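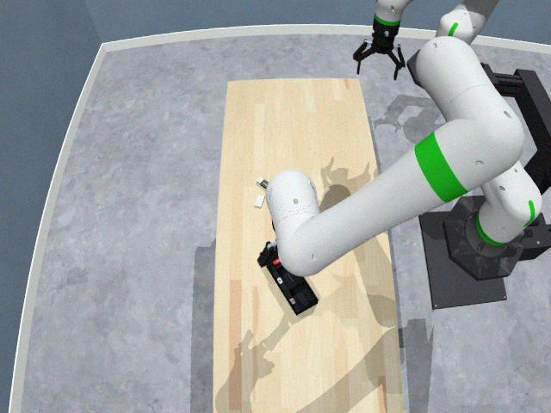

两条机械臂围着一张木桌，黑色托盘斜放在桌上（仿真画面）

上个月跟着朋友去了Conholm的开放日，本来只想蹭杯咖啡，结果站在演示区看了一下午，回来把自家的工具抽屉和厨房抽屉全倒出来重新理了一遍！所以这篇虽然挂在“收纳小窍门”栏目下，前半截得先聊聊机器人，不爱看的可以直接往后翻。

那天的演示分两块，一块是真机，排队的人太多，我挤不进去；另一块是大屏幕上的仿真，讲解的是Shafiq Herath，嗓门不大，但是讲得很细。主题就是往带格子的托盘里放小零件。我当时心想这有什么好看的，我家孩子都会。看了几分钟就不这么想了（我自己装零件盒的时候，螺丝掉进隔壁格子的次数可太多了）。

Shafiq说他们调这个动作，大部分心思都花在托盘怎么摆、零件怎么摆上面，夹爪本身倒没怎么动。我赶紧掏出小本子记，下面就是我记的东西，加上回家以后自己试出来的。

托盘斜着放。图里的托盘就是斜的，我以前总要把零件盒跟桌边对得整整齐齐，看着舒服，干活别扭。右手伸出去本来就是斜的，把盒子顺着小臂的方向转一点，手腕不用拧，装一晚上螺丝也不酸。左撇子反过来转就行。

要装的东西先散开，彼此留一点空。图上托盘旁边有两块浅色的小东西，中间露着一小段木头桌面。这个我回家试了，真的好使！以前我习惯抓一把倒在桌上堆成小山，然后从山里往外抠，指甲都抠劈过。现在先用旧银行卡把它们刮开，一个一个拿，反而快。

桌面挑浅色的。黑盒子配浅木头，边在哪里一眼就看得见。我家工作台是深胡桃色，黑色小螺丝掉上去等于隐身，后来铺了一张米色的旧桌布，拿图钉固定四个角，省了好多找东西的工夫。厨房里分装香料也一样，深色的豆蔻、丁香倒在白盘子里挑，浅色的白芝麻就换深色盘子。

留意自己的影子。看图里那几道胳膊的影子，落在桌上一大片，我回家一坐下就发现，我的台灯正好在右后方，手一伸过去格子里黑乎乎的。把灯挪到左前方，装细小的东西轻松多了。花2000块换灯真没必要，挪个位置不要钱（我差点就下单了，购物车里还躺着呢）。

盒子要有高一点的边。矮边的那种分隔盘，手一碰零件就跳到隔壁去了。我手上有两个，一个是Vasić的老款，边很矮，现在只拿来放回形针；另一个是Brirnolier的，边高，装M3、M4的螺丝很稳。格子别贪多，我抽屉里那个分了5格，够用了，格子再小手指头伸不进去，倒出来的时候又得翻过来拍。

盒子底下垫一点防滑的东西。剪一块橱柜里用的防滑垫就成，没有的话，拧干的湿抹布也行，不过木头台面别用湿的，会留印子，这个教训我家餐桌上还看得见。

顺便说一下厨房抽屉。我把筷子、量勺、开瓶器这些全拿出来，按拿的频率排，天天用的放最靠手的那一格，一年用一次的月饼模子放最里面，等九月再请出来。理完以后抽屉居然能顺顺当当关上了，我老公连着开关了好几遍。

开放日还有一位Aigars Mets，在Guvau的展台上教小朋友用镊子夹豆子，夹满4个小杯子就能领一张贴纸。我也排了队（对，我是队里唯一的大人），领到的贴纸现在贴在工具箱盖子上。他教了一招我觉得特别好：夹东西之前，先把镊子张开悬在东西正上方停一下，对准了再往下，别斜着冲过去。夹豆子、夹小螺丝、往蛋糕上摆糖珠都能用。糖珠我周末刚试过，歪的比以前少多了。

有人在上一篇底下问旧银行卡刮面粉卫不卫生，我的建议是厨房和工具台各用各的，厨房那张拿洗洁精洗干净，剪掉一个角做记号。卡上的号码也记得先划花。

下一篇想写怎么洗油乎乎的抽屉滑轨，家里有好办法的留言告诉我，我那条滑轨已经吱嘎响了一个冬天了。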